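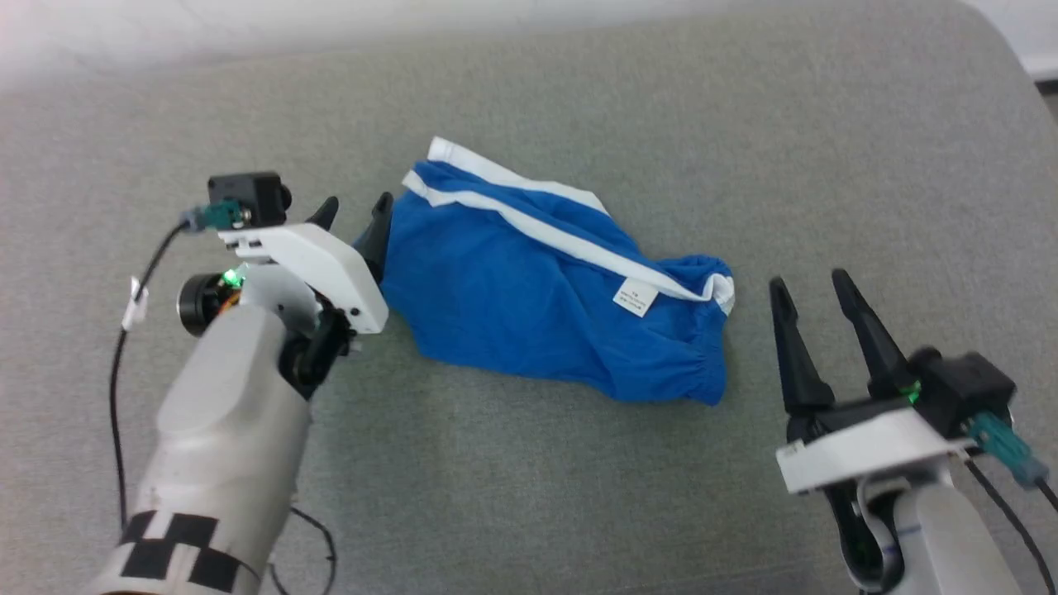
松紧腰的薄短裤怎么叠才不散？

先把腰头拉平，再左右对折，让两条裤腿重合，然后从裤脚往腰头方向折两次，最后把折好的部分塞进腰头里。料子很滑的，塞进腰头这一步不能省。

生活版 > 衣物整理 > 叠衣与收纳 > 松紧腰短裤叠法讨论

阅读时间：11 分钟

**楼主 阳台朝北**
家里运动短裤越来越多，都是松紧腰、薄料子、带白边的那种，孩子球队发的，大人跑步的，加上夏天在家穿的，数了一下一共 17 条。原来是随手一卷扔抽屉，现在抽屉关不上了，想统一叠一叠。
试了几天，遇到三个麻烦。
一是腰那里有松紧，收成一堆小褶子，怎么压都鼓着，叠出来一头厚一头薄。
二是侧面的白边比蓝色的布硬，对折的时候不跟着走，总是往外翻。
三是洗标，缝在里面靠侧缝的位置，叠着叠着就支出来了，看着乱。
抽屉是 Pultside 的矮斗柜，最上面一层，内高不大，竖着放刚好顶到上面。请问各位都是怎么叠的？用不用叠衣板？

**2楼 半筐晾衣夹**
松紧腰不用压，压不平的。两手抓住腰头两侧往外拉开，铺下去的时候保持拉着，铺好了再松手，褶子会均匀散开，不会全堆在一边。你说一头厚一头薄，多半是褶子都挤到一侧去了。
叠衣板不用买，短裤用不上。

**3楼 Robel Endale**
我家的顺序供参考：
1. 裤子正面朝上铺平，裤脚先对齐，腰头后对齐。
2. 左右对折，裆部那个尖角往里折，折成一个长方形。
3. 从裤脚往上折三分之一。
4. 再折一次，塞进腰里。
裆部的尖角要先处理，不处理的话后面怎么折都是斜的。很多人叠出来歪，问题都在这一步。
洗标我是直接剪掉的。

**4楼 阳台朝北（楼主）**
回3楼：洗标剪了以后洗涤温度就不知道了，有两条是能烘的，有几条不能，我分不清。剪掉留下的那一截根部也扎人。

**5楼 Robel Endale**
剪之前拍下来存手机里，建个相册就行。根部扎人是剪得不够贴，用拆线刀把缝线挑开，整个拿下来，不要用剪刀。

**6楼 线头儿**
不建议新手用拆线刀挑。洗标很多是和侧缝一起缝进去的，挑开标的同时侧缝也开了，薄料子洗两次口子就大了。我给人改衣服的，这种活儿每年夏天都接到几件。
要拿就剪到离缝线留一点点，再用熨斗低温压一下根部。嫌麻烦就别动它，叠的时候往里抹一下就进去了。

**7楼 半筐晾衣夹**
同意楼上，洗标不碍事。

**8楼 冬储大白菜**
我是全部卷的，不叠。卷起来竖着插进抽屉，一眼都能看见，拿一条别的不会倒。薄短裤叠完了又滑又软，站不住，卷的反而好放。
卷法：对折以后从腰头往裤脚卷，卷紧。

**9楼 Eifion Gwilliam**
回8楼，从腰头开始卷，松紧在最里面，外面是裤脚，没有东西箍着，放两天就散了。应该反过来，从裤脚往腰头卷，最后把腰头翻过来包住，利用松紧把整个卷箍紧。
我家抽屉用的就是这个办法，孩子自己翻也翻不散。

**10楼 冬储大白菜**
翻腰头包住的我试过，腰头会被撑松。我家有两条就是这么废掉的，穿上往下掉。抽屉里塞紧一点，不用箍也不会散。

**11楼 Eifion Gwilliam**
撑松不一定是卷的问题。松紧带本身有寿命，热水洗、高温烘、在太阳底下暴晒都会让它变脆。你那两条平时怎么洗的？

**12楼 冬储大白菜**
和毛巾一起洗的，60度。好吧，有可能是这个。

**13楼 线头儿**
两个都有影响，但洗和烘的影响大得多。松紧带里面的橡胶丝怕热。包住卷的时候只要不把腰头拉到极限，放着没有大问题。要是长期不穿的，比如夏天的收到冬天，我建议不要箍着放，平放最好。
白边那个问题说一下。包边条一般是斜着裁的或者是针织的，和大身的料子缩水不一样，洗过几次以后包边会显得紧，大身起波浪，或者反过来包边自己弯弯曲曲。铺平的时候先顺着白边捋一遍，把白边捋直，蓝色的布自然跟着平。不要先去抹中间的布。

**14楼 阳台朝北（楼主）**
先捋白边这个管用。刚才试了三条，原来我都是先抹中间，抹完了边还是歪的，又回来拉边，中间又皱了。现在两下就平了。
松紧那里也按2楼说的拉着放下去，褶子匀了很多，不过还是比别处厚。

**15楼 半筐晾衣夹**
厚就让它厚，折的时候腰头放最外面，不要夹在中间。或者一摞里面一条腰头朝左，一条朝右，错开放，整摞就是平的。我叠平角裤也是这样。

**16楼 小板凳**
插一句，铺在什么上面叠有讲究吗？我在木桌子上叠滑料子，老是跑，对折完手一松上面那层就滑开了。

**17楼 半筐晾衣夹**
床上叠。

**18楼 Robel Endale**
床太软，手一按就陷下去，边对不齐。我是在餐桌上铺一块厚的棉布，不滑，也不陷。沙发那种粗一点的布面也可以，布有纹理，能带住料子。

**19楼 小板凳**
家里有一块旧的灰色桌布，有点粗，我拿出来试试。

**20楼 冬储大白菜**
在烫衣板上叠就行了，高度也合适，不用弯腰。

**21楼 小板凳**
没有烫衣板。
补充：桌布铺上以后好多了，不跑了。就是深色的布容易沾白毛，叠白衣服没事，叠深蓝的要先掸一下。

**22楼 线头儿**
铺的布先单独洗一遍再用，新布掉毛厉害。

**23楼 油条配豆浆**
我想问，这种短裤有必要叠吗？薄的涤纶料子又不起皱，拿个筐往里一扔，要穿的时候拿一条抖一抖就能穿。17 条短裤叠一遍得花多少时间，过几天又全洗一遍。
我家用的是 Canari 的布筐，一人一个，洗完分好人往里放，完事。

**24楼 Robel Endale**
看家里几口人、抽屉多大。你有地方放筐当然可以。楼主说的是抽屉关不上，乱扔占的地方比叠好的大得多。

**25楼 油条配豆浆**
那也可以少留几条。17 条一家人也穿不完吧。

**26楼 阳台朝北（楼主）**
三口人，孩子球队每年发两条，旧的还能穿，就攒下来了。确实有小了的，这次也打算挑一挑。
筐我用过，问题是孩子每次找都从底下翻，一翻全出来，最后地上一堆。竖着放抽屉里他能自己拿。

**27楼 Eifion Gwilliam**
孩子的别要求叠得多整齐，要求他放回原来那一格就够了。我家是抽屉里放隔板，一格球队的，一格在家穿的，另外一格放泳裤。

**28楼 小板凳**
隔板用的哪种？我买过能伸缩的，撑几天就松，倒在里面。

**29楼 Eifion Gwilliam**
Noh 的硬纸隔板，自己按抽屉尺寸裁，两片互相卡住。缺点是怕潮，衣服没干透放进去，纸会软。鞋盒剪开也一样用，不用专门买。

**30楼 冬储大白菜**
鞋盒+1。我用鞋盒盖子，浅的，正好放卷。

**31楼 半筐晾衣夹**
鞋盒有味道，而且高度不齐，抽屉拉出来磕磕碰碰的。我宁可不要隔板，塞满了自然站得住。

**32楼 冬储大白菜**
有味道的是新鞋的盒子，晾几天就没了。塞满了再往里放就得硬挤，拿一条出来旁边又全歪了。留点空有隔板的好。

**33楼 半筐晾衣夹**
各家习惯不同，我那抽屉塞满了用了好几年。

**34楼 抽屉第二层**
我来讲讲厚度。竖着放的话，每一条折好的宽度要一样，不然高矮不齐，矮的会被高的盖住看不到。我拿一张硬纸板裁成要的宽度，裤子对折成长条以后，把纸板放在腰头那头，照着宽度折，折一下抽出来，再折一下。大人的孩子的都折成同样的宽，孩子的少折一次。
纸板用快递盒剪就行。

**35楼 阳台朝北（楼主）**
这个好，我主要就是大人和孩子的放一起不齐。
请问孩子的少折一次，厚度不就差了吗？

**36楼 抽屉第二层**
会薄一些，没有关系，竖着放看的是高度。薄的就多放几条在一格。

**37楼 Robel Endale**
我不赞成混着放，大人孩子分开两格，各折各的，高度不一样也不影响找。为了统一高度每条都比着纸板折，时间长了坚持不下来。

**38楼 抽屉第二层**
比着折几次手就有数了，后面不用纸板。我现在也不用了。

**39楼 豆角焖面**
里面带衬裤的怎么叠？就是跑步短裤里面有一层三角网衬的。我这种最多，叠完鼓鼓囊囊，网衬还老从裤腿里掉出来。

**40楼 线头儿**
先把手伸进裤腿，把网衬往腰头方向推上去，推到和腰头平，再对折。网衬团在裤腿里是最难叠的。
有抽绳的，把绳子塞进腰头里面，打个松结也行，不要露在外面，会和别的缠。

**41楼 豆角焖面**
推上去之后确实平了，谢谢。抽绳我以前都是打蝴蝶结，到穿的时候孩子解不开，以后改松结。

**42楼 冬储大白菜**
洗的时候也要打结，不打结一头会缩进去，又要拿别针穿。

**43楼 豆角焖面**
缩进去过好几次，拿吸管穿的。

**44楼 晾在外面**
大家都在讲叠，我觉得晾的时候就该做好。从洗衣机里拿出来先抖，两手抓腰头用力抖几下，然后夹腰头，裤脚朝下挂。干了以后基本是平的，白边也不卷。要是对折搭在杆子上晾，中间会有一道印，白边干了就定在那个弯上，后面叠的时候捋也捋不直。
洗衣机转速也别太高。我家 Prummont 洗衣机，薄的运动衣我都用 600 转脱水，出来不会拧成一团。

**45楼 半筐晾衣夹**
600 转甩不干，阴天晾一天都是潮的。

**46楼 晾在外面**
涤纶不吸水，600 够了。棉的不行，棉的要分开洗。

**47楼 油条配豆浆**
谁家洗个短裤还分转速。

**48楼 晾在外面**
不想分的就不分，出来自己抖抖开，多花一点力气。

**49楼 Eifion Gwilliam**
夹腰头这个我有不同看法。夹子会在松紧上留两个印子，我是夹裤脚，腰朝下，腰重，往下坠着，裤腿拉得更平。

**50楼 线头儿**
薄的都可以。带口袋的夹裤脚比较好，口袋布能翻下来，干得快。收之前摸一下口袋和腰头，这两个地方最晚干，没干就叠进抽屉会有味。

**51楼 阳台朝北（楼主）**
汇报一下。昨天晚上全部过了一遍，小了的挑出来 8 条，里面松紧已经没弹力的当抹布，其余给亲戚家孩子。剩下的按下面这样叠的：
铺在粗布上，先捋白边，腰头拉着放下去，左右对折，尖角往里折，洗标往里抹，从裤脚折两次塞进腰头。
塞进腰头以后拿着甩都不散。卷的我也试了两条，放进去圆的，之间有空隙，我家抽屉浅，还是叠的省地方。
隔板先用快递盒剪了一片，中间隔开，大人一边孩子一边。抽屉能关上了，右边还空一点。

**52楼 冬储大白菜**
卷得不够紧才有空隙，卷紧了互相一挤就没有了。

**53楼 阳台朝北（楼主）**
可能是我手法的问题，薄的卷着卷着就松。先这么用着，旅行的时候再卷。

**54楼 小板凳**
楼主塞进腰头那一步能再说细点吗？我塞进去以后腰头那里是歪的，一边塞进去了一边没有。

**55楼 阳台朝北（楼主）**
我是折到只剩腰头一小截的时候，用左手撑开腰头，只撑上面那一层，右手把折好的整块捏住，两个角先进去，再往里推。一开始我也是只推中间，角就留在外面了。

**56楼 Robel Endale**
角先进去是对的。另外塞的深度不要太深，进去一半就够，太深了腰头会拱起来。

**57楼 小板凳**
明白了，是角的问题。

**58楼 豆角焖面**
五月份换季的时候才把短裤都拿出来，放了一冬天，白边有点发黄，有人知道怎么处理吗？蓝色的又不敢泡漂白水。

**59楼 线头儿**
含氯的不要用，会把蓝色咬花。用氧系的彩漂粉，按包装上的量，温水泡，先在里面不显眼的地方试一下。领到新的第一次单独洗，深蓝的染白边也很常见，染上了趁没干赶快再洗一遍，干了就难弄了。
收冬之前一定洗干净再收，汗没洗掉的当时看不出来，放几个月就黄。

**60楼 豆角焖面**
去年确实有几条是穿过一次就直接收的。周围一圈黄得最厉害的就是腰那里。先买彩漂粉试一条。

**61楼 油条配豆浆**
看了一圈，晚上把筐里的倒出来叠了几条，按楼主那个顺序。叠完又放回筐里了，竖着放的，比原来能多装。其他的不变。

联系我们 | 版权所有 © 生活版 | 返回顶部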